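Notebook, Cindham workshop
December, entry 13

Started 8:40. Main job for the day was the write-up on how decisions get made at Gerkstead, for the leadership comparison. Putting the rough version in here first so the others can mark it up before it goes in the shared folder.

Background, short. Gerkstead makes shelf fittings and small display stands. 184 employees at last count, two sites. It was run by its founder for a long time and then sold to Brikirus, who left the local management in place and changed the reporting. Our question is whether the way people are led on the floor changed with it, or only the paperwork.

Read through the 100 staff survey returns again. Last month I sorted them by site and got very little out of it. Sorted them by length of service this time and the split is much clearer. People who were there under the founder say they take a problem straight to whoever can fix it. People who joined after the sale say they take it to their line manager and wait. Both groups think they are describing the normal way of doing things. I had put this down to site culture in the November notes. That was wrong, please ignore that page.

Speed of decisions. The founder decided most things on the spot, often while walking round. Old staff liked this and also complained about it, sometimes in the same answer. One return says a price list was changed twice before lunch. Under Brikirus a price change needs a form and a sign-off from the group office. Slower, but the sales team now know which list is current. I don't want to write this up as good founder, bad owner. The returns don't support it.

Delegation. Weak under both. The founder kept purchasing to himself, Brikirus keeps it at group level. From the floor it looks much the same: you ask and somebody elsewhere says yes or no. Worth a paragraph of its own, I think, as none of the other companies in the set have this.

Comparison with Gunnlaugsson. Went back to the earlier notes for this. Similar size, still family run, never sold. They hold a short stand-up meeting at the start of each shift, and the shift leads can spend up to a set limit without asking. I can't find the limit written down anywhere. It was said in the interview and I noted it as "small," no help at all. Must ask again.

Problem with the scoring sheet. Style is scored 1 to 5 from directive to participative, and Gerkstead comes out at a 3 for both periods. The average hides the whole change. Two fixes possible:

a) score each period by decision type (pricing, hiring, purchasing, daily work) and don't average
b) keep the single score and add a text note

I prefer (a). It means rescoring Gunnlaugsson too, half a day's work. Left the old sheet as it is until we agree.

11:15, call with Gerkstead office. They can send the old organization chart but not the meeting minutes from before the sale. The minutes were in paper files and they are not sure which site has them. Told them the chart is fine for now.

Afternoon. Drafted the section on speed, two pages. Too long on the price list story, cut it by half. Started delegation and stopped, because the purchasing answers need rereading with the new sort order.

To do:
- ask Gunnlaugsson for the spending limit, in writing
- agree (a) or (b) on scoring
- reread purchasing answers, long service group first
- fix the November page or cross it out
- chase the chart if it hasn't come by the end of the month

Stopped 5:20. Draft is in the folder under Gerkstead, version 2.

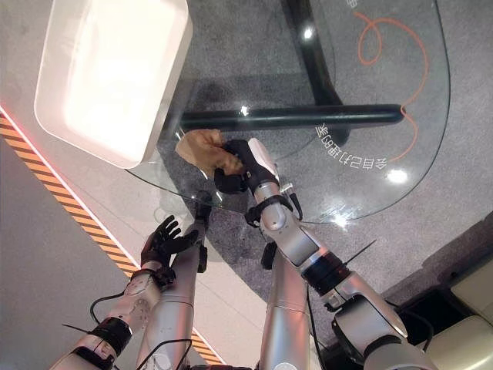 Glass tabletop and tan cloth, speckled carpet below.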